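Good practice at the table: a conversation with Cameron Lockyer

2 July was already taken for the summer meeting, so we spoke one day early, in the small kitchen at Nunmont. Cameron Lockyer had made tea for both of us and forgot to drink his. He is responsible for the working rules that the Nunmont group follows when people record tasks with hand-held grippers, and since February these rules exist as a document which other groups can ask for.

I wanted to know first how long it is. "Eight pages," he said. "It was much longer. The first version had 252 separate points and I was very proud of it. Then I watched a new person try to read it on her first morning. She was polite, but she stopped at page four."

The older version still exists, in a folder on the shelf behind his desk. He does not recommend it.

I asked him what a rule must have in order to stay in the document. He thought for some time about this. "You must be able to see whether it was followed. If I write 'work carefully', I cannot check it, and you cannot check it either. If I write 'start with both fingers open and nothing between them', then anyone can look at the first moments of the recording and say yes or no."

The open start is the rule he is most strict about. Every recording at Nunmont has to begin with the fingers apart, over a clear part of the table, and the operator holds this position and counts slowly to three before the task begins. New operators often find it too slow. Lockyer told me that he does not argue with them, he only asks them to do it for one week and then to sort their own recordings.

"After the sorting they don't complain any more," he said. "When the start is different every time, you have to search for it. It is boring work and you make mistakes in it."

The second part of the document is about the table itself. It must be cleared fully between two tasks, also when the next task uses the same objects. Cups and pens which belong to the operator go to another room. I asked if this was not a little severe, and he laughed. In his opinion a pen is worse than a cup, for the reason that a cup gets noticed.

Then there is the matter of the cables. The rule says that cables stay on the floor and never cross the surface where the work is done. In the earlier version it also said that they must lie straight, but this was removed. "People spent their time making the floor beautiful. I need the table free. On the floor I ask that you can walk to your place without stepping on anything, and the rest is a question of taste."

Not everybody agrees with him about this. The group at Prindik, with which Nunmont exchanges recordings, fixes all its cables with tape and writes this in its own rules. Lockyer has visited them and found it very tidy. He also found that it took them most of an hour to move one table.

We came to the question of light, where he is less sure. The rules ask for the lamps to be on in the same way for the whole session, and they say nothing about reflection on the table surface. Some colleagues want a cloth over the wood. He is against it, at least for now.

"A cloth moves. You pull an object and the cloth comes with it, and now you have recorded something else. Also, tables in normal houses shine. I would like to keep the shine and write down that it was there." The note for each session has a line for this, between the line for the name of the operator and the line for the type of fingers. He admitted that the line is often left blank, and that he has no good idea how to change it.

How many sessions have been checked against the new rules? He opened a notebook. The number was 544, of which he has looked at about half himself. The others were checked by colleagues, always by a person who did not make the recording. This is also a rule, and in his view it should have been the first one.

I asked what happens when a recording breaks a rule. It is not deleted. It gets a mark and a short sentence that says which point was not followed, and it stays in the collection. "Maybe in two years we learn that the rule was wrong. Then I will be glad to have these recordings." Two points have already been changed in this way, the one about straight cables and one about how high the gripper should be held at the start. The second is now written as "close to the table, without pressing on it", with no measure in centimetres. The people at Luo had asked for a measure. He said that their operators and his are of quite different height and use different chairs, and he would prefer to wait.

Before I left I asked whether he reads the rules himself. He does, every time he takes the gripper after a longer break, and the page on the starting position is the one with the tea marks on it.
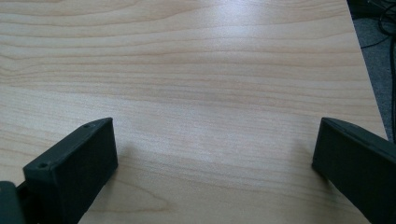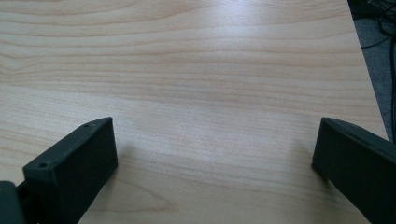

Both pictures: gripper fingers open over the clear table, cables on the floor.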